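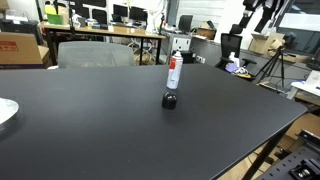 Most of the night shift had made up their minds against it before the first arm was even bolted down, Abdelghani Tawfik admits, and he was one of them. He had pictured standing behind a fence watching something else do his job. Six months on he is the person the others come and find when a new product needs teaching, and he says he'd be sorry to go back.

Sat 11 June
By Catriona McIver

Kallero, the contract packing firm in Ternatton, is extending its robot handling programme to a second hall after a trial that began in January with 2 arms and a team of 15 packers. The arms pick up mixed household goods such as spray cans, tubs and lids and set them down ready for boxing, a job that used to mean up to 500 reaches across the bench per person per shift.

Everyone on the original team is still with the company. Nine have moved into new roles, teaching the arms and checking their work, and have gone up a pay grade. The rest pack as before but swap stations every hour, a change the packers asked for themselves.

“We were ready for a lot of fuss over the machines and what we got was a lot of fuss over the rota,” said Hamdia Mamo, operations manager. “So we fixed the rota. I'm really proud of how people went at this – they found problems with our plan in the first week that we'd missed in a year of meetings.”

New items are tried out on a bench in the development room before they go near the line. The packers have worked through 146 products so far using Tirkar, the firm's own teaching software. Shiny, rounded shapes have been the hardest to get right, and a few are still done by hand.

Training is done in paid hours and is open to anyone on site, agency staff included. The second hall will start with cleaning products, then move on to the Fortin gift range when the autumn orders come in.

Comments (3)

Yesenia Montes
Good to see agency staff get the training too. Where I was before we got a leaflet.

Nimal Amarasinghe
Does the hourly swap apply to the second hall from day one? My shoulders would like to know!

packer_tern
Rota is much better. Canteen next please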